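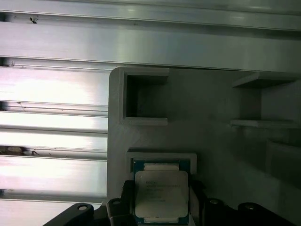

About Mandside

Mandside is a shared workshop for people building small robots and automatic handling rigs. We rent 148 square metres on the ground floor of the Kerkulitz building, with 27 benches and one machine room.

Current build

Potunico is a sorting cell for used computer processors. A two-finger gripper holds each chip by its sides, heat spreader outwards, and places it in a pocket in a grey fixture plate. Gripping force and approach height are set per chip type. Work on the plate began in February.

Membership

There are 88 members. Bench hire includes mains power, compressed air and use of the milling machine after an induction. The Jurčo controller boards kept in the store may be borrowed for up to 14 days.

Page last updated Sunday, May 2, 2021.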